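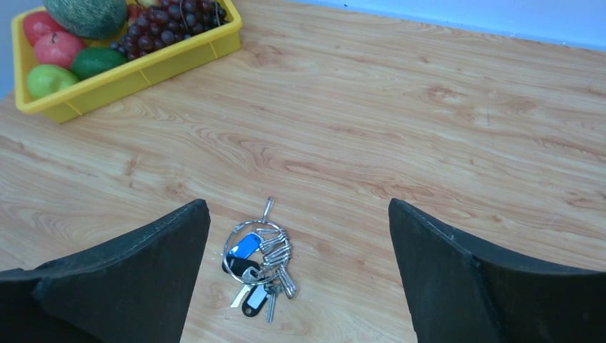

Keeping fruit a bit longer

I used to wash everything the minute I got home, and my grapes went furry in days. Now they go in the fridge unwashed, still on the stalk, and I rinse a handful when I fancy some (cold tap, quick shake, done!).

Melons are easier. A whole one sits out on the side until it smells sweet at the stalk end, then into the fridge it goes. Once it's cut, cover it and eat it within 2 days or so – my friend Nathalie freezes hers in chunks for smoothies, and I've started copying her.

Keep bananas well away from the lot. They hurry everything else along, especially in August when my kitchen is boiling.

Sticky tray? Warm water, a squirt of washing-up liquid and an old toothbrush for the corners.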